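Hard Water, Soft Water and the Starthorpe Supply

Senad Yordanov has spent most of his working life on water that is too hard for the equipment it passes through. He trained as a chemist, moved into boiler treatment, and now advises small utilities and building owners from an office in Starthorpe. We talked in August, when demand on the Starthorpe supply is highest and his phone rings most.

The complaint he hears most often concerns white scale on faucets. He regards it as the least important consequence of hardness.

"Scale on a faucet is cosmetic," he said. "Scale on a heating surface is thermal insulation. You are paying to heat a layer of rock before you heat the water."

Hardness is the combined concentration of dissolved calcium and magnesium, usually reported as though all of it were calcium carbonate. When the water is heated, bicarbonate breaks down, carbon dioxide leaves, and calcium carbonate comes out of solution on whatever surface is hottest. In a tank heater that is the element or the floor of the tank. In a tankless unit it is the inside of the heat exchanger, where the passages are narrow and a thin deposit matters sooner.

Yordanov's first question to a building owner is the temperature setting. The second is whether anyone has tested the water at the building itself, as opposed to reading the utility's annual report.

"The report gives you an average for the system," he said. "Starthorpe blends two sources. The wells at Chisholm are hard and the reservoir at Predton is soft. Where you are on the network, and what month it is, decides which one you mostly get. A building near the Chisholm main can see very different water from a building across town, and both of them will be holding the same report."

The blend changes with the season. In winter the reservoir carries most of the load. In summer the wells are brought up, and at peak they supply around 70 percent of the water entering the system. Softeners set up in winter are therefore undersized in summer, and the owner finds out from the dishwasher.

A conventional softener exchanges calcium and magnesium for sodium on a bed of resin beads. When the bed is exhausted it is regenerated with brine, and the displaced hardness goes to the drain. Yordanov has no objection to the method. His objection is to the timer.

"Regeneration on a timer is a guess about usage. If the guess is high you waste salt. If it is low you send hard water to the boiler for a day or so before each cycle. Put a meter on it. A metered head costs more and pays for itself in salt."

He is more guarded about template-assisted crystallization, sold under various names as salt-free conditioning. In these units the calcium stays in the water, and the media encourages it to form microscopic crystals that are less inclined to attach to pipe walls. One client, Lultetti, a commercial laundry on the east side, ran such a unit ahead of its water heaters for 2 years.

"The heaters were in reasonable condition when we opened them. The linen was gray. Detergent reacts with calcium whether or not the calcium is in the mood to stick to a pipe. They had bought protection for the heaters, and the product they sell is clean sheets."

Lultetti now softens the wash supply conventionally and leaves the rinse supply blended, with a target hardness of 50 milligrams per liter. Yordanov does not recommend taking a whole building down to zero. Fully softened water rinses slowly, and in low-alkalinity supplies it can be hard on older copper.

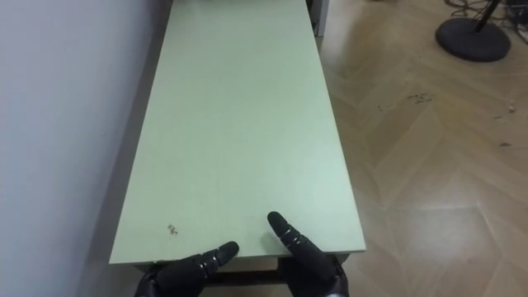

Page last modified: August

On magnetic and electronic descalers, which clamp to the outside of the pipe, he was brief. "I have tested them. I have seen results I could not repeat. I would not specify one."

For homeowners his advice is mostly about maintenance. Flush a tank heater yearly. Install isolation valves on a tankless unit when it goes in, so that it can be descaled with a small pump and a bucket of mild acid. Keep the set temperature no higher than the household and the local code require. Test the incoming water in February and again in August, and write both numbers on the side of the heater in permanent marker.

I asked whether the utility should soften centrally. He has run the figures for Chisholm more than once. Lime softening at the wells would remove most of the calcium before it reached the network, but it produces a wet sludge that has to be dewatered and hauled, and much of the treated water would go to lawns.

"It can be done. Plenty of towns do it. The question is who pays for the sludge, and the last time it came up the meeting ended before we got to that page."

He is currently sampling at hydrants along the Chisholm main to find where the blend changes over. The results will go to the utility when the wells are turned down for the winter.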